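**Mandagi 学生机器人社启动"居家整理"学年项目，成员在家中采集操作数据**

2024年10月10日

Mandagi 学生机器人社今日宣布，本学年的主课题定为"居家整理"。社员将使用手持夹爪，在各自家中和宿舍里完成取放、装箱、归位等日常操作，并把过程记录下来，供社团训练自己的机械臂控制程序。项目代号为 Mekel，由 Wulell 技术学校提供场地和指导教师，Urnwood 工作室提供设备维护方面的帮助。

项目筹备始于八月。社团此前两个学年参加的都是固定赛台比赛，物件是统一规格的木块和圆柱，摆放位置也提前公布。指导教师 Gemechu Dinsa 说，学生在赛台上成绩不错，可是把同一套程序搬到普通桌面上，成功率就掉下来了。

"木块不会反光，也不会变形。"Gemechu Dinsa 说，"家里的东西大多装在塑料膜、纸盒、铝箔袋里，形状和软硬都不一样。学生需要先自己动手，弄清楚人是怎么拿这些东西的，再去想程序该怎么写。"

本学年共有11名学生参加 Mekel 项目，分为2个小组。第一组负责数据采集，第二组负责整理、标注和训练。两组在学年中段互换，每名学生都要做过两边的工作才能提交结题报告。

采集组组长 Gadisa Tamiru 介绍，目前的任务以"纸箱装取"为主。操作者双手各持一只夹爪，从箱内取出物品，或把散放的物品放回箱内。每段记录从夹爪进入工作区域开始，到物品放稳、手指完全张开结束。中途掉落的记录不删除，单独归入一个文件夹，由第二组分析原因。

物品由学生自己挑选，要求是家里本来就有，不为拍摄专门购买。药盒、速食碗、带包装的小配件和各种袋装食品都在清单上。社团不要求学生事先收拾房间，窗帘、床单、椅子、插座和电线都可以留在原处。

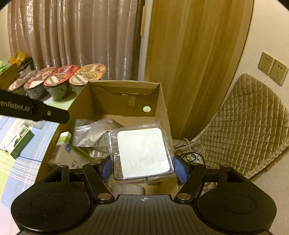 训练组组长 Obsa Gebremichael 表示，透明包装是现阶段最难处理的一类。薄膜起皱以后，反光的位置随角度改变，程序容易把膜的边缘当成物品的边缘，夹取点因此偏到一侧。他所在的小组正在尝试把透明包装单独作为一个类别标注，并记录手指接触包装时的张开宽度。

"第一批数据里，我们把塑料膜和里面的东西标成了一个整体，后来发现不行。"Obsa Gebremichael 说，"现在标两层，外面一层，里面一层。工作量大了不少，有几个同学为这个抱怨过我。"

另一项困难来自双手配合。按照社团的规程，一只夹爪执行夹取时，另一只可以扶住箱壁、拨开箱盖，也可以停在旁边等待，但不得越过正在夹取的手指上方，以免遮挡。学生 Tsegereda Gebreyes 整理了前几周的记录，把常见的遮挡情况分成几种，写进了新版操作手册。手册还补充了持握姿势的说明：手腕尽量放平，靠近物品时放慢速度，夹住后先停一下再抬起。

手册规定，每次连续采集不超过6段，之后必须休息。学生普遍反映，手持夹爪的重量主要压在手腕上，时间一长动作会变形，录下来的数据也不好用。未满十六岁的成员采集时须有家长或教师在场。

涉及个人隐私的内容由采集者本人先行检查。写有姓名、住址或电话的快递单、病历、药品处方等，须在采集前移出工作区域；家人入镜的片段不得上传。社团不会公开原始记录，结题时只展示经本人和家长同意的部分。

Urnwood 工作室工程师 Agathe Arnaud 每月到校一次，检查夹爪的连杆、紧固件和指垫。她说，学生设备的磨损多集中在指垫表面，纸箱毛边和硬塑料棱角都会加快磨损。工作室已教会采集组自行更换指垫，并要求更换后重新做一次开合校准，校准日期写在设备登记表上。

按照计划，Mekel 项目在纸箱装取之后进入"桌面归位"阶段，操作对象增加杯子、文具和衣物。机械臂测试安排在下学期，地点为 Wulell 技术学校实训楼。测试使用的物品不会提前告知训练组，由采集组当天从家里带来。社团计划在测试中同时记录成功和失败的次数，写入结题报告。

社团目前仍接受新成员报名。申请者须为 Wulell 技术学校在读学生，不要求有编程经验，但需要保证每周参加一次例会，并完成两次由老成员陪同的采集练习。报名表可在实训楼机器人社活动室领取，填好后交给 Gadisa Tamiru 或 Obsa Gebremichael。已报名其他竞赛队伍的学生也可以申请，须由原队指导教师签字。

**关于 Mandagi 学生机器人社**

Mandagi 学生机器人社是 Wulell 技术学校的学生社团，活动内容包括机械设计、控制编程和校际比赛。社团日常事务由学生负责，指导教师为 Gemechu Dinsa。

**关于 Urnwood 工作室**

Urnwood 工作室从事小型机械设备的维修与改装，为 Mekel 项目提供设备检查、零件更换和维护培训。

**媒体联系**

Tsegereda Gebreyes
Mandagi 学生机器人社宣传组
Wulell 技术学校实训楼机器人社活动室

需要旁听例会或采访社员的媒体，请提前与宣传组联系。采访未成年社员须事先取得家长书面同意。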